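Asside Flinen 2 – Aktivitätsarmband mit Pulsmessung

Artikel vorrätig, Versand ab Lager Toltbridge
Farben: Graphit, Sand, Dunkelblau

Das Flinen 2 ist ein schmales Armband für Menschen, die ihre Schritte, ihren Puls und ihren Schlaf beobachten möchten, aber keine grosse Uhr am Handgelenk tragen wollen. Es hat eine kleine Anzeige, eine einzige Taste an der Seite und einen Vibrationsmotor, welcher auch durch einen Pullover gut zu spüren ist. Das Armband misst den Puls am Handgelenk in der Ruhe alle paar Minuten und während des Trainings ohne Unterbrechung.

Im Vergleich mit dem ersten Flinen wurde vor allem der Sensor auf der Unterseite erneuert. Er liegt jetzt flacher auf der Haut und hinterlässt nach der Nacht weniger Abdruck. Die Anzeige ist heller geworden und man kann sie auch draussen bei Sonne lesen. Die Armbänder des ersten Modells passen leider nicht mehr, weil der Verschluss eine andere Breite hat. Wir bitten dies bei der Bestellung zu beachten.

Daten und Konto

Viele Kundinnen und Kunden fragen uns, was mit ihren Messwerten passiert. Das Flinen 2 kann vollständig ohne Konto benutzt werden. In diesem Fall bleiben alle Werte auf dem Armband und auf dem Telefon, mit dem es gekoppelt ist. Der Speicher des Armbands reicht für 30 Tage, danach werden die ältesten Werte überschrieben, falls in dieser Zeit keine Übertragung auf das Telefon stattgefunden hat.

Wer ein Konto bei Asside anlegt, kann die Werte auf mehreren Geräten ansehen. Die Messwerte werden nicht für Werbung verwendet und nicht an Versicherungen weitergegeben. Das Konto lässt sich in der App unter „Einstellungen“ und dann „Konto“ löschen. Mit der Löschung werden auch die gespeicherten Werte entfernt, eine Wiederherstellung ist danach nicht mehr möglich. Vorher kann man die Werte als Tabelle exportieren, was wir sehr empfehlen.

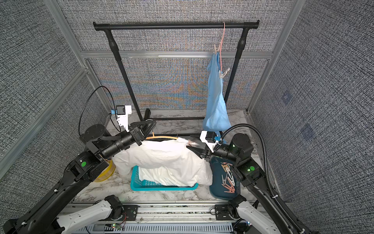
Der Export enthält Schritte, Puls, Schlafzeiten und die Trainings, jeweils mit Datum und Uhrzeit. Die Tabelle kann mit jedem üblichen Programm geöffnet werden. Wer vorher den Dienst Yoon benutzt hat, kann seine alten Trainings in die Asside-App einlesen. Die Schlafdaten von Yoon werden dabei nicht übernommen, denn sie sind in einem anderen Format gespeichert.

Akku und Laden

Bei normaler Benutzung hält der Akku fast 9 Tage. Wenn die Anzeige immer eingeschaltet ist, wird diese Zeit deutlich kürzer. Eine volle Ladung dauert 90 Minuten. Geladen wird mit dem magnetischen Kabel aus der Verpackung, ein Netzteil ist nicht dabei. Bitte trocknen Sie die Kontakte vor dem Laden mit einem weichen Tuch ab, besonders nach dem Sport.

Das Kabel vom ersten Flinen kann weiter verwendet werden. Kabel anderer Hersteller haben wir nicht geprüft.

Tragen und Reinigen

Das Band ist aus Silikon und in zwei Längen erhältlich. Die kurze Ausführung ist für schmale Handgelenke bis 146 mm gedacht, für alle anderen nehmen Sie bitte die lange. Sind Sie unsicher, so messen Sie mit einem Papierstreifen knapp hinter dem Handknochen. Ein Umtausch der Länge ist innerhalb von 30 Tagen möglich, wenn das Band nicht getragen wurde.

Zum Reinigen genügt lauwarmes Wasser mit etwas milder Seife. Lösungsmittel und Desinfektionstücher greifen die Beschichtung der Anzeige an. Duschen mit dem Armband ist erlaubt, Sauna und Tauchen nicht.

Technische Angaben

Anzeige: OLED, Helligkeit automatisch oder von Hand
Sensoren: optischer Puls, Beschleunigung, Hauttemperatur
Ortung: nur über das gekoppelte Telefon
Verbindung: Bluetooth
Ladezeit: 90 Minuten
Speicher: 30 Tage
Garantie: 2 Jahre auf Gerät und Akku, ausgenommen das Band

Lieferumfang

Armband Flinen 2 mit Band in der gewählten Länge, Ladekabel, Kurzanleitung in Deutsch, Französisch und Englisch. Die ausführliche Anleitung finden Sie in der App.

Hinweise

Das Flinen 2 ist kein medizinisches Gerät. Die Werte dienen der eigenen Information und ersetzen keine Untersuchung beim Arzt. Bei Tätowierungen am Handgelenk kann die Pulsmessung ungenau sein oder ganz ausfallen, in diesem Fall hilft manchmal das andere Handgelenk.

Die Farbe Sand ist in der kurzen Länge erst wieder ab September lieferbar. Vorbestellungen nehmen wir bereits an und verschicken sie in der Reihenfolge des Eingangs.

Passendes Zubehör: Ersatzband Flinen 2 (kurz / lang), Ladekabel magnetisch, Schutzfolie für Anzeige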